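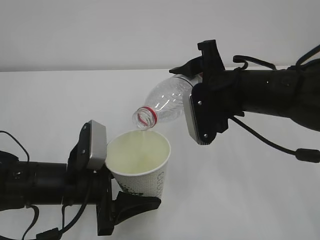

Forums Marketplace Builds Log in
Search threads...

Two-arm budget, what am I forgetting?

drollside_dan
So the makerspace said yes to a bimanual setup and I have until May to spend the money! Total is $3,247 and the arms eat most of it. Pouring is the job we want it for, bottle in one gripper and paper cup in the other, like the pic. What else goes on the list?

okport_mel
Love this. Spare servos, first thing. Get 2 for the wrist and one for the gripper (we went through ours faster than I'd like to admit). Then cable sleeving, look at all that wire dangling under the grippers. It's cheap and you'll thank yourself.

Zdzisław Jasińska
I would hold off on the spares and buy a better power supply. Mine was $207 and both arms stopped browning out. With a weak supply you will blame the servos for everything.

okport_mel
Fair on the supply, but if a wrist servo dies and shipping is nine days, that's nine days of no robot. I'd squeeze in both!

guvudlow
Softer finger pads! Those silver pads on a full paper cup make me nervous. The Shukla ones are nice, or cut your own out of silicone sheet.

Zdzisław Jasińska
Silicone, yes. Please do not pay for the Shukla pads before you have tried the sheet.

drollside_dan
OK so supply, wrist spares, silicone sheet, sleeving. That leaves me more than I expected for a second camera. And a drip tray, I guess?

guvudlow
Big drip tray.

Contact the mods | © Okport Robotics Forum | Back to top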